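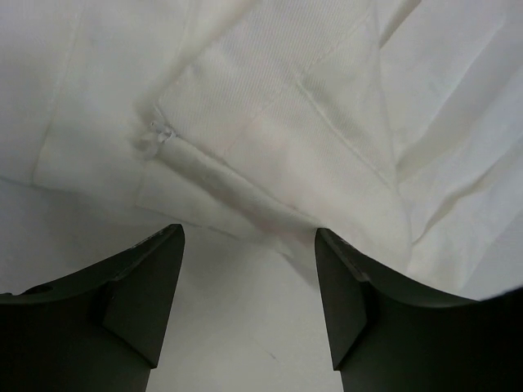 Guides / Lifting & Rigging

How to Inspect a Polyester Round Sling Before a Lift

A round sling is an endless loop of polyester yarn inside a woven cover. The yarn carries the load and the cover protects it. You can't see the yarn during an inspection, so most of the job is looking at the cover and deciding what it says about the inside.

These steps apply to single-path slings such as the Hitard R series. If you use twin-path slings, check the maker's sheet as well.

What you need

- A clean bench or a clean sheet of cardboard
- A good work light
- Thin gloves, or bare hands if the sling is clean
- The sling register
- A red tag and a cable tie

Step 1: Read the tag

Find the sewn tag and read the rated capacity, the length, the material and the serial number. Match the serial number to the register. If any of these can't be read, take the sling out of service. Do not go by color alone. Color codes differ between makers, and old covers fade.

Our most common sling is the 2,000 lb vertical rating. Remember that the rating drops in a choker hitch. The tag gives the figure for each hitch.

Step 2: Lay it out

Put the sling on the bench in a long flat loop with no twists. Brush off grit with a dry, soft brush. If it is oily, wash it in cool water with mild soap, hang it in the shade and inspect it when it is dry. Never use bleach or solvent.

Step 3: Look at the cover

Start at the tag and move the sling past you a hand's width at a time. Go all the way around, then turn it over and do it again. Reject the sling if you find:

- Any hole, cut or tear that shows the core yarn
- Melted, charred or shiny hard spots
- Broken or pulled stitches in the cover seam
- Knots
- Weld spatter
- Stains with stiff or powdery cloth, which can mean acid or alkali damage

Light surface fuzz is normal wear. If the fuzz is heavy in one place, look at the hook or shackle that sits there. A rough hook will ruin the next sling too.

Step 4: Feel the core

Close your hand around the sling and work along it slowly. The core should feel even. Lumps, thin spots or anything hard inside the cover are grounds for rejection. Grit that has worked its way in feels like sand under the cloth.

Step 5: Check the fittings

Some slings at the Nollano yard have Menon master links fitted. Look for cracks, bends and wear at the contact points. Replace the link if it fails, but reinspect the sling before you fit a new one.

Step 6: Record it

Write the result in the register with your initials and the month. A failed sling gets the red tag straight away and goes in the locked bin. Before disposal, cut it through so it can't be picked up and used.

How often

Look the sling over before each shift it is used. Do the full inspection above every 2 months for slings in daily use, and more often in hot or dirty work.

Storage

Hang slings on round pegs, away from sunlight, battery chargers and the Litine degreaser tank. Keep them off the floor.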